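Pullia fingertip pads, pair
Sold by Metosby. Part 674. In stock.

Replacement pads for two-finger parallel grippers. Fits the Berex wrist mount and most two-arm tabletop setups. Four screws per pair, driver not included.

What the maker says
"Compliant with all relevant safety standards." We asked Requena, the importer, which standards. We got a brochure back. A fingertip pad is a part, and the safety assessment is done on the whole cell: arms, tooling, what they pick up, and who can reach in. If a buyer's checklist has a box for "gripper certified," a pad can't fill it.

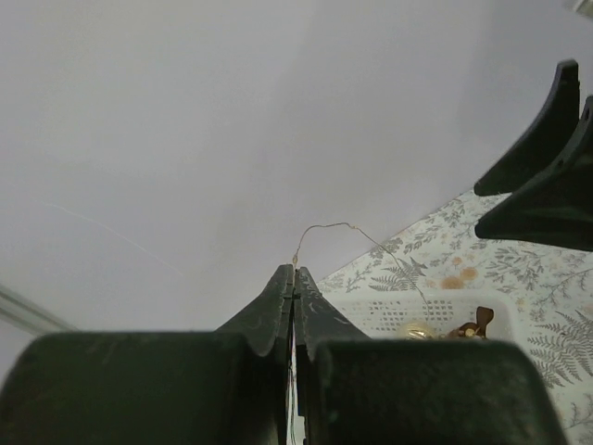 Thin, springy stock is where we'd be most careful. A wire end can whip when the grip lets go, and a low force setting does nothing about that. Wear eye protection inside arm's reach and write the wire into your risk assessment as its own line. "Collaborative" on the arm's label doesn't cover it.

Two arms, one table
The brochure suggests a shared zone with "automatic avoidance." Maybe. Ask to see it tested with your own fingers fitted, at your own speed. Until then, let one arm into the zone at a time and keep the stop button where a seated person can hit it. 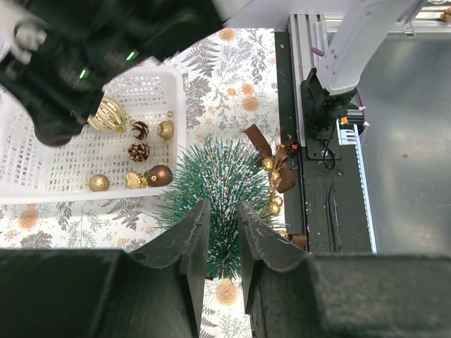

Light, fragile goods need a force limit set per item, and somebody has to write those limits down. Marcelino Bustamante in our service shop sees plenty of cells where the only record is a sticky note. He also wants the pads checked for scuffs before each shift – the maker says every 19 shifts and gives no test data for it.

Returns
Unused pads only. Questions about fit go to Milagros Ibarra at the parts desk. Questions about certification go to Requena, and good luck.

Page checked Mar 30, 2023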